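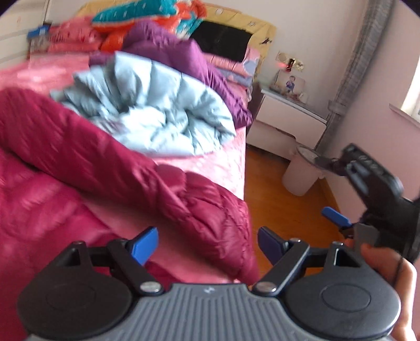

BROSTADDALE, 27th June

**Review: Trileston hand-held gripper pair, used for recording bedding work**

The Trileston pair is sold for recording manipulation by hand: the operator carries one gripper in each fist and does the job, and the recordings go to whoever trains the arm. I have used a set in furnished bedrooms on the Radebe project, folding and spreading quilts. The notes that follow concern setup and upkeep. Sibusiso Pretorius did most of the two-handed work and his remarks are included where they differ from mine.

**Fingers**

The blue finger tabs face each other across the gap and are carried on black linkage arms. Each arm is fastened to the gray body with a silver pivot screw. Good access: the screws are on the outside and a short driver reaches them without removing anything else.

Tab alignment matters more with bedding than with hard objects. A thick quilted blanket fills the gap and hides a bad setting. A thin bedspread slips out at one corner of the tab and shows it at once. Set the fingers on the thinnest cloth in the room, then go to the quilts.

**Pivot screws**

Ours worked loose. The first sign was a click at the end of the closing stroke, followed by side play at the left tab. The manual says to tighten until snug, and snug is not a torque. Pretorius stops when the arm will no longer fall under its own weight, then backs off slightly. I prefer to stop a little earlier and check more often. His setting holds longer, mine has a lighter trigger.

We put low-strength threadlocker on both units after the first 200 takes. The play has not returned. The small bolts at the joints below the tabs have needed no attention beyond a wipe.

**Lint**

Quilt fiber collects in the joints and at the root of the arms. A dry brush at each change of room is enough. Do not oil the linkage. Holger Tveit oiled one in October and spent an afternoon getting gray paste out of it.

**Cable**

The cord is thin and long enough to reach the far side of a double bed, with slack left over. The slack has to go somewhere. Looped near the fingers it stays off the blanket but can drag on the wrist when the gripper is tilted. A clip on the handle would fix this at little cost to the maker. We used tape.

**Calibration**

Close fully, open fully, hold, repeat on the other hand. The routine takes 2 minutes for the pair and should be run again after any screw is touched. The software accepts a calibration made with cloth between the tabs and gives no warning. We lost a morning of opening-width data that way.

**Parts and price**

The set costs 1,691 with one spare pair of tabs. Further tabs came through Jastero in 3 days and fitted without filing. Pivot screws are not listed separately, which is a poor decision for the part most likely to be dropped on a bedroom floor.

**Rating**

Recommended for cloth and bedding, provided someone is willing to own the screwdriver. Marks lost for the cable and the calibration check. Pretorius would also take one off for the manual.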